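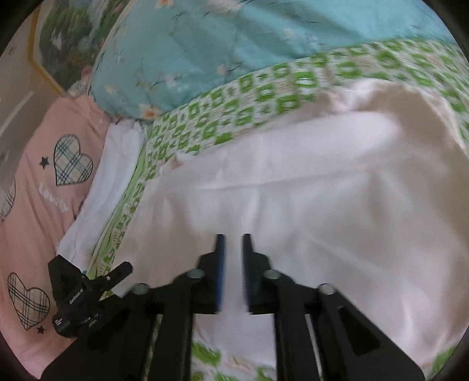

침구 커버를 미색으로 바꾸고 한 계절을 썼다. 그동안 적어 둔 세탁과 정리 메모를 한곳에 모은다. 중간에 방법을 바꾼 항목은 바꾼 뒤의 것만 남겼다.

매트리스 폭은 108cm, 높이는 26cm다. 슈퍼싱글이라고 팔리는 물건인데 제조사마다 폭이 조금씩 달라서 커버를 살 때마다 줄자를 꺼낸다. 높이는 더 제각각이다. 토퍼를 얹는 사람은 토퍼를 얹은 상태에서 재야 한다. 나는 처음에 매트리스만 재고 주문했다가 모서리 고무줄이 바닥까지 내려가지 않아 한 번 교환했다. 교환 배송비는 내 부담이었다.

커버는 Susance에서 샀다. 표면이 매끈하고 은은한 광이 도는 종류다. 광택이 있는 천은 주름이 생기면 접힌 자리의 명암이 더 잘 보인다. 무광 평직을 쓸 때는 대충 당겨 놓아도 티가 나지 않았는데, 지금 것은 아침에 손으로 한 번 쓸어 주는 정도로는 얕은 접힘이 남는다. 색도 영향을 준다. 미색은 순백보다 그림자가 부드럽게 지는 편이지만 창을 옆에 두면 별 차이가 없다. 우리 집은 침대 머리가 북쪽이고 창이 오른쪽에 있다.

세탁

온도는 40도로 고정했다. 찬물로도 돌려 봤는데 베개 닿는 부분의 누런 기가 덜 빠졌다. 우리 집 세탁기의 침구 코스는 표시 시간이 118분이고, 헹굼을 한 번 추가하면 더 늘어난다. 세제는 액체로, 계량컵 아래쪽 눈금까지만 넣는다. 섬유유연제는 뺐다. 유연제를 넣은 주에는 천이 미끄러워져서 이불이 발치 쪽으로 계속 흘러내렸다. 우연일 수도 있다. 비교를 두 번밖에 안 했다.

지퍼는 닫고, 뒤집어서 넣는다. 이불커버와 매트리스 커버를 같이 돌리면 큰 쪽이 작은 쪽을 삼켜서 한가운데가 제대로 헹궈지지 않는다. 나눠 돌리면 물을 더 쓰게 되지만 그냥 나눠 돌린다. 베갯잇은 어느 쪽에 넣어도 결과가 같았다.

탈수는 '약'으로 한다. '강'으로 돌리면 방사형으로 잔주름이 박히고, 건조대에 널어도 펴지지 않는다. 약탈수를 하면 꺼낼 때 무겁고 바닥에 물이 떨어진다. 세탁기 앞에 발수건을 깔아 둔다.

건조

건조대는 Tenano의 접이식이다. 날개를 다 펴면 베란다 문이 열리지 않아서 한쪽만 편다. 커버를 반으로 접어 걸되 접는 선이 천의 정중앙에 오지 않게 한 뼘 정도 비킨다. 정중앙에 오면 그 선이 침대 한복판에 세로로 남는다. 걸고 나서 양쪽 끝을 잡고 두세 번 털고, 솔기를 손가락으로 눌러 당긴다. 솔기가 줄어든 채 마르면 옆의 천이 물결처럼 운다.

완전히 마르기 조금 전에 걷는다. 손등을 댔을 때 서늘한 느낌이 약간 남은 정도다. 이 상태로 매트리스에 씌우면 마르면서 펴진다. 단, 바로 이불을 덮으면 안 된다. 창을 열고 한나절 그대로 둔다. 그래서 침구 빨래는 아침 여덟 시 전에 시작한다. 3월에는 이 시간표가 잘 맞았고 장마철에는 맞지 않았다. 장마철에는 완전히 말린 다음 다리미를 썼다.

다림질은 중온, 천 안쪽에서 한다. 겉면을 직접 다리면 눌린 자리만 광이 올라와서 얼룩처럼 보인다. 이 부분은 Mireille Cordier 씨에게 들었다. 예전 직장 옆자리에 있던 분으로, 집에서 커튼을 직접 만들어 쓴다. 나는 그 말을 듣기 전에 이미 베갯잇 하나를 망쳤다. 그 베갯잇은 지금 겨울 모자를 넣어 두는 주머니로 쓴다.

씌우는 순서

1. 매트리스를 벽에서 한 뼘 당긴다.
2. 머리 쪽 벽면 모서리부터 건다.
3. 대각선 반대쪽, 즉 발치 바깥 모서리를 건다.
4. 나머지 두 모서리를 건다.
5. 가운데에서 바깥으로 손바닥을 밀어 천을 보낸다.
6. 남는 천을 매트리스 밑으로 넣고 매트리스를 다시 민다.

2번과 3번을 같은 변에서 이어서 하면 마지막 모서리에서 천이 모자란 것처럼 느껴진다. 실제 치수는 같은데 한쪽으로 쏠려서 그렇다. 5번은 손에 로션을 바른 직후에는 하지 않는다. 미색 천에 묻은 유분은 당장은 안 보이고 며칠 지나야 보인다.

고무줄만으로는 잡히지 않아서 밑면에 고정 밴드를 두 개 걸었다. Flallport 제품이고 집게가 금속이다. 플라스틱 집게를 먼저 썼는데 이가 얕아서 이 천에서는 미끄러졌다. 금속 집게는 물림이 세서 천에 자국이 남는다. 밑면이라 신경 쓰지 않기로 했다. 밴드를 너무 조이면 윗면에 대각선 주름이 생기니 집게를 건 뒤 윗면을 보면서 길이를 조금씩 푼다.

보관

여벌은 한 벌만 둔다. 매트리스 커버는 모서리 두 개를 뒤집어 나머지 두 개에 끼워 넣고, 직사각형을 만든 다음 세 번 접는다. 이불커버와 베갯잇까지 한 벌을 겹쳐서 베갯잇 한 장 안에 넣는다. 꺼낼 때 짝을 찾을 일이 없다. 선반에는 눕혀 두고 위에 다른 것을 올리지 않는다. 방습제는 철마다 바꾼다.

남은 문제는 두 가지다. 하나는 발치 쪽 보풀이다. 양말을 신고 자는 날이 많은 달에 늘었는데 양말 소재를 따로 기록하지 않아서 원인을 특정할 수 없다. 다른 하나는 창 쪽 가장자리의 색이다. 안쪽보다 조금 밝아진 것 같기도 한데, 새것일 때 재 둔 기준이 없다. 다음에 한 벌을 더 사면 자투리나 라벨 뒷면을 서랍에 넣어 두고 비교할 생각이다. 결과가 나오면 이 글 밑에 덧붙인다.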